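**Ticket 47 – Cidel cell, gripper closes late**
August 31, 2021
Status: open

After the restart, the gripper closed late on 3 of 7 cycles. I changed the Trusteteck cable to the spare one and the fault stayed. Turkley asked for the log file, it is attached.

The finger linkage was last serviced in April, and I suspect the joint screws more than the controller. I will check the silver hex screws on the right linkage arms first, then the two on the left housing plate. The arm stays parked over the motherboard, with the finger above the CPU socket – please do not jog it down before I finish.

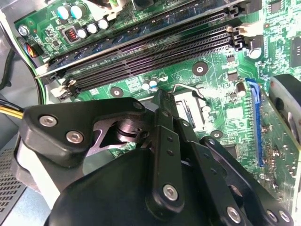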